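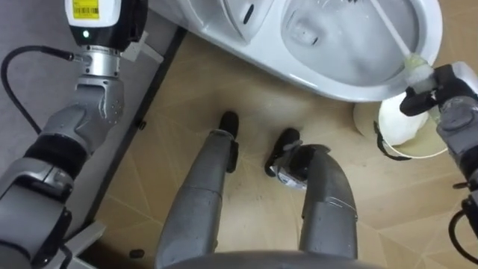 I booked three nights at the Felness through Vudico with the dinner-included rate, and now I'm confused about what dinner is supposed to mean. The rate says "dinner daily in the Flitholm Room for two guests." We went down last night, had a starter and a main each plus one dessert we split, and this morning there was a $17 charge on the room. So I've been up since 5 with my laptop and nothing to look at but flat gray (mat, carpet, whatever you'd call it), reading the terms over and over, and I can't find a single word about a limit. The front desk told me the package covers "table d'hote only" and that we'd ordered off the other menu. Okay, but our server handed us one menu! It had both things in it, I guess, but I sure didn't notice a line down the middle. Do I fight this with the hotel or with Vudico? And how do I keep it from happening again tonight, short of eating crackers in bed? My husband thinks I should let it go, but it's the principle of the thing, plus we have two more dinners coming.

Posted by Kazue Iwasaki

Ye-rin Moon

Hi Kazue! I waited tables in a hotel dining room for years, so let me try to untangle this. Table d'hote is the set menu. You get a short list, usually a few starters, a few mains and a couple of desserts, and the whole thing has one price. A la carte is everything else, priced dish by dish. When a hotel sells a room with dinner, it's nearly always the set menu they have in mind, and if you pick something from the a la carte side they do one of two things. Either they charge you the full price for that dish, or they take the set menu price off your total and you pay the difference. It sounds like the Felness did the second one. If the set menu is $51 for two and your food came to more than that, what's left over lands on your room.

First thing I'd do is ask for the itemized dinner check. The room bill only shows a lump sum, and the real check will say what the package took care of. Sometimes the charge isn't food at all. I saw this all the time with bottled water and coffee, and also with a service charge, which a lot of packages leave out. One couple at my old place got billed for bread every night of their stay and never said a word until checkout.

Then talk to the restaurant manager and skip the front desk if you can. Go down in the afternoon when it's quiet, say 3 or so. Front desk people can usually see the charge but they don't know what happened at the table. The restaurant manager can void it in a minute, and if the server didn't tell you there were two menus, I think they should. I'd say something like, "We're on the dinner package and we weren't told which dishes were included." Stay friendly about it, you still have to eat there!

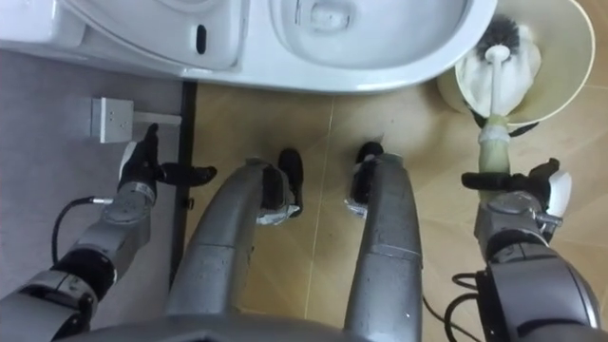

For tonight, tell whoever seats you that you're on the package before you even sit down, and then tell the server again. Ask them to point to the dishes. If you want something that isn't on the set list (the steak never is), ask what the supplement would be and decide then. And look at the check before you sign it, even if it says zero. I know everybody scribbles and goes, I do it too, but a signature makes it a lot harder to argue the next day.

As for Vudico, I'd save them for last. Take a screenshot of the rate description now while you can still see it in your bookings, because some sites shorten it after you check out.

barbu_eats

just dispute it with your card company, hotels always cave

Ye-rin Moon

I really wouldn't start there, barbu. She's still staying at the hotel and the charge probably hasn't even gone to the card yet. It's just sitting on the room until checkout.

flatlander60

Stayed at the Felness in March on the same deal, different booking site. We got a little card at check-in that said "set dinner" and you were supposed to show it at the table. Did you get one of those? Ours was tucked in the sleeve with the room keys and I almost threw it out. When we showed it, they brought us a separate one-page menu. The soup was good, the fish was kind of dry. Breakfast was not part of ours so check that too.

Kazue Iwasaki

The card was in the key sleeve!! Thank you. I'm going down this afternoon with that and the check and I'll ask for the manager like Ye-rin said. And no, I hadn't looked at breakfast, so I'm off to do that now.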